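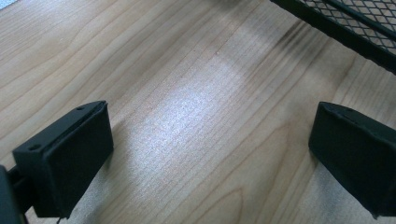

Is it solid or isn't it?

I have now asked that question about my own table of two people who should know and got two answers. Milagros Quezada, who restores chairs for a living, rubbed it with her thumb and said veneer. My neighbor Shuk-fan Chuang got down on the rug with a flashlight, looked along the edge and said solid, probably. I don't love "probably" in a sentence about something I plan to rub oil into.

The table came secondhand with no label. The seller called it Scandinavian, a word people use for anything pale. He also called it birch. Could be. It's the right sort of honey-beige, but plenty of cheap wood gets stained or bleached to that color, and I've seen three different species sold under the same name in the same store.

What I can say for sure is that the grain isn't the same all over. In one part the lines run thin and straight and close together, and then they open out into big looping arches. I read that arches like that come from flat-sawn boards, which sounds like a point for the solid camp until you read a little further and learn that veneer can be cut to show the same thing. So much for that.

The reason I care at all is the finish. I wanted to do something about the glare. The overhead light in that room lands almost in the middle of the table and turns the wood silvery, and when I'm trying to read a bill there I end up shifting my chair. Every forum I looked at had a product for it. The one that kept coming up was Biltutico, a wax-and-oil paste that promises to "calm" a surface. Calm it from what? A tin costs 23 dollars and the instructions want two coats, a day apart, plus a cloth they also happen to sell.

I did buy a tin, so you can stop feeling superior on my behalf. It's still sealed. Before opening it I wanted to try the free option, and that meant clearing everything off and washing the top with a damp cloth and a drop of dish soap, drying it as I went. It took fifteen minutes. The table felt smoother afterward. Did it look any different? Ask me in daylight, because under that lamp I couldn't tell you.

Then the black mesh thing went back in its corner. I've had it since my last apartment and I was ready to blame it for scratches, all that metal sliding around on pale wood. I'd even priced felt pads. But I went over the spot with my palm and found nothing, so either the finish is tougher than I gave it credit for or I move my paperwork less than I think.

Milagros says a sheet of 3000 grit, used very lightly, would knock the shine back. Shuk-fan says leave it alone and change the bulb. If it really is veneer I'd hate to find out by going through it.

I'm trying the bulb first.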